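Best way to sort and store event passes between events?

Home > Clubs and events > Storage and tidying

Nelu Olteanu
Onstead

Hello all, first post on here so be kind. I've taken over looking after the passes for our folk weekend at Drarcombe. We hand out plastic and card passes to everybody who comes in, and at the end they're meant to come back so we can use them again the next time. They do come back, most of them, but they come back in carrier bags and coat pockets and one year in a cake tin, and then they live in that state until March when someone needs them.

There are 40 of the good ones and then a big muddle of older ones, day tickets, spare card inserts and so on. I had the whole lot out last night and was at it until gone eleven. I got one lot neat and then found another bag of them under the chair. The old ones are all sorts of sizes too, so they won't stack, and the clear plastic ones slide off each other if you so much as breathe near them.

What I've started doing is standing a few small plastic bins in a row along the back of the table and having one bin per kind of card. VIP goes in the yellow, the see-through ones go in the green and the black takes the card with dark printing. It's quicker than making piles. I like that the cards stand up a bit in the bins and I can see what's what from my chair.

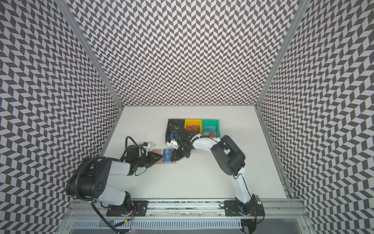
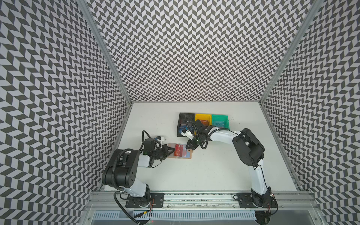
My trouble is what comes next. The bins are fine for sorting but they're open at the top, so I can't put them on a shelf in the hall store without them getting full of dust and raffle tickets. And if I tip them into bags I'm back where I started. Also I keep changing my mind about whether to go by colour or by what's printed on them, as we've got red cards that mean one thing and older red cards that mean something else entirely (before my time, don't ask me).

So, what do you all do? Do you sort by colour, by job, by year? Does it matter if plastic cards and paper-ish cards are kept together? And is there a box somebody can recommend that isn't huge? The shelf I've been given is narrow, and I share it with the tombola. I did look at the Haugen boxes but they only seem to come in sets and I don't want a set.

Thanks in advance, Nelu

Helpful to 14 people

wrenandco

Hi Nelu, welcome! I do this for a choir festival and an open gardens weekend, so I've got two lots on the go and have made all the mistakes for you.

Go by what the card lets the person do. I'd leave colour out of it altogether. I went by colour for years as it looks so lovely when it's done, and then the printers changed our steward colour from orange to blue and I had two blues and a box of orange nothing. If the card says VIP, it's VIP, whatever shade it came out. So with your reds I would keep one bin for the current VIPs and put the older reds somewhere else completely. Another room, if you've got one! The old ones are the ones that cause all the bother on the gate. We once had a gentleman come in on a pass that was older than the gate.

I do like your bins and I'd keep them for what they're good at. Mine are little open ones as well and I only ever sort into them, I never store in them. When I've finished I take each bin in turn and do this:

Square the cards up on the table, all facing the same way, printing up. Put the odd sized ones at the back so they don't stick out and bend.

Band them, but a wide fabric band, the sort you'd use in your hair. Ordinary elastic bands go sticky over a winter and leave a line across the plastic that never comes off. Ask me how I know. I had a whole bundle of performer passes with a brown stripe through the middle.

Slip a bit of plain card on the front of each bundle with what it is and how many you should have. I write it in pencil, then I can rub it out and change it when three go missing, as they will.

Then into a box with a lid. I've got a Trernell one, the long low kind, and it takes 6 bundles with a bit of room at the end for pens. You can buy them singly at the stationer's, or I could anyway. It would sit on a narrow shelf longways. I couldn't tell you if it would leave room for a tombola!

About plastic and card together — I keep them apart, but only with a sheet of greaseproof between them. The shiny printing on some plastic passes can stick to card if the store gets warm, and then when you peel them away you take the lettering with it. I've had it happen in a boiler cupboard, which was my own silly fault. If your store is cold and dry you'd probably never notice.

One more thing and then I'll stop. Do your checking the same night they come back, even if you're on your knees. I give it a quarter of an hour with a cup of tea before anybody leaves, and while we're all still there people suddenly find passes round their own necks. Once they've driven home that's it, you're posting reminders until Christmas.

Helpful to 14 people

old_tom_b

Just use a shoebox.

Helpful to 2 people

Nelu Olteanu

Wrenandco, that is so useful, thank you. The pencil idea especially. I've been writing on masking tape and it's made the lids look like a parcel that's been round the world.

Tom, I did use a shoebox! It's how I came to be asking. The lid went walkabout and the tombola got in.

Can I ask, what do you do about lanyards? Do they stay on? Ours are off at the moment and in a knot the size of a football.

pickleshed

Late in the day but I'll chip in on the lanyards as this is my pet subject. Take them off. Every time. I know it feels like double the work when you've got to clip them all back on again, but a pass with its lanyard on takes up the space of five without, and they plait themselves together in the dark, I swear.

What I do is hang them. There's a row of coat hooks in our back kitchen and I hang the lanyards on those by the loop, a hook for each colour, and then lift the whole lot off a hook together, twist it once and lay it in the box like a skein of wool. They come out again without a single knot. If you try to do it from the football stage you'll need somebody patient. I sat my nephew down with ours and a packet of biscuits.

On the sorting, I'll disagree a bit with wrenandco, only a bit. I think colour is fine for the first go through. When you've got a great mixed heap in front of you, your eye goes to colour long before it goes to the words, and you can whip through it. Then take each colour and read them properly for the second go. I find I make fewer mistakes that way than trying to read every card cold, especially at eleven at night. If I'm reading from the start I slow right down and then I get bored and put things in the wrong place.

I'd also say have one more bin than you think you need. Call it "don't know". There's always something — a badge from another event, a bus ticket, somebody's gym card, a key fob, a button. If there's nowhere for it to go you stop and hold it and look at it and wonder, and you lose your rhythm. Chuck it in the don't know bin and deal with it at the end. Mine is a margarine tub.

As for keeping dust off, if you're fond of your bins and don't want to buy anything, a shower cap over the top does the job. The sort you get in hotels. It looks daft but it's elasticated and it stays on. I've got them on all sorts now, paint tins, the bread bin when the lid broke.

And do throw some of the old ones out! I kept every pass back to the year dot in case somebody wanted them for a display. In the end I kept one of each year in a photo album, the kind with pockets, and the rest went. The album gets passed round at our supper and people love it, they all want to find the year with the spelling mistake.

Helpful to 6 people

wrenandco

Ooh, I hadn't thought of an album. And I'll give you the colour first, read second. I suppose I do that anyway without calling it anything.

Nelu, if the knot is really bad, put it in a pillowcase and shake it hard before you start picking. Some of them drop out on their own. Take any metal clips off first or you'll get a thump on the knuckles.

Nelu Olteanu

Right, I've been at it again this afternoon with a "don't know" pot (an old ice cream tub) and it's made such a difference. So far it's got two keys in it, a raffle ticket and a badge for something called Otter Day. The current VIPs are all in one bundle with a hair band round them and a pencil label, and I've put the older reds in an envelope in the car so they can't get back in.

Haven't found a Trernell box yet. The shop in Onstead only had the big size but they're ringing me when the long ones come in. Shower caps until then!

I'll do the lanyards tomorrow morning when the light's better.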